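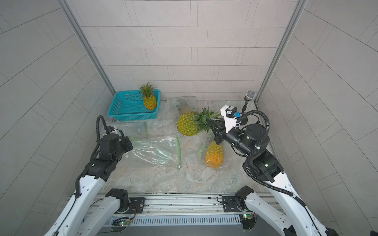 *Three pineapples, a blue basket and two robot arms.*

## Floder goes "in the round" – should we cheer?

The Floder hall in Tutstead has announced that its jazz nights will move to the middle of the room starting in July, with seats on all four sides. The flyer promises that every one of the 200 chairs will be "the best in the house." I've sat through enough of these to have my doubts. A drummer has one front, and so does a piano with its lid up.

Clutomby tried the same thing for 12 shows. I went to 7 of them and spent most of that time looking at a bass player's back. The sound was fine if you sat near the horns and mud if you didn't.
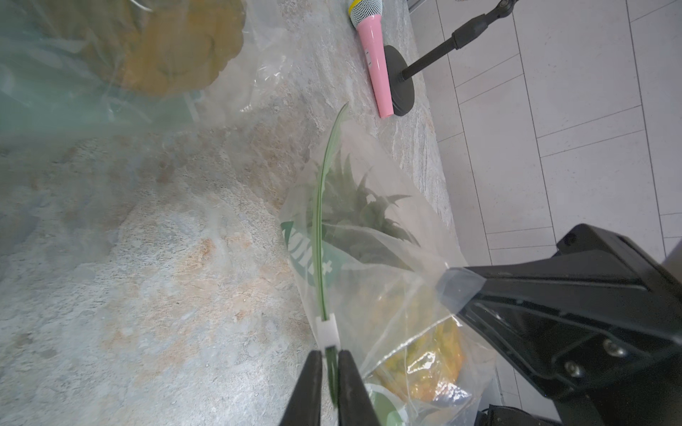

*A pineapple in its bag, with a pink microphone close by.*

Then there's the price. Tickets go to $40, up from what I'd call a fair number, and the extra money is supposed to pay for "immersive sound." I asked what that meant and got the flyer again.
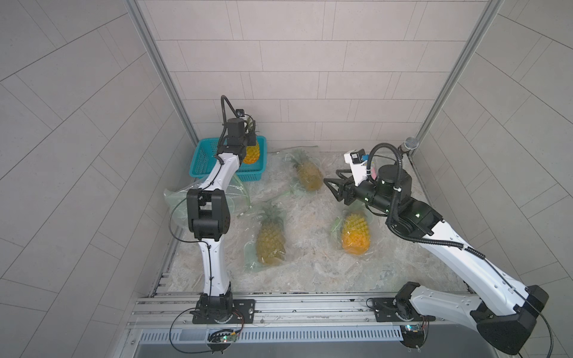
The one booking I'd still pay for is the Steinarsdóttir Trio. They play quietly, they don't talk much between tunes, and they might suit a small circle of listeners – if the bar agrees to stop running the blender during ballads. Doors are at 7. Sit on the keyboard side if you can get it.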